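Right gripper faults out halfway through folding a shirt

Lộc Lã
Fault 1731 on the right gripper, Urnus controller, always after 8 or so folds. The arm freezes and the left one carries on without it, like a coworker with no peripheral vision. Restarting clears it until the next batch.

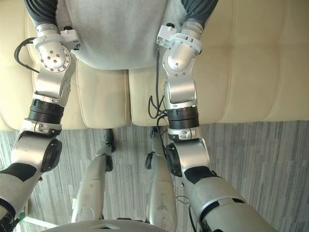

Both grippers at the shirt, cables hanging loose.

Trerari
Tie up those cables on the right arm. Mine snagged at the elbow and threw the same code. Leave slack at the wrist, and hit the e-stop before you reach in. I have a thumbnail that grew back crooked.

Flernex80
have you tried a smaller shirt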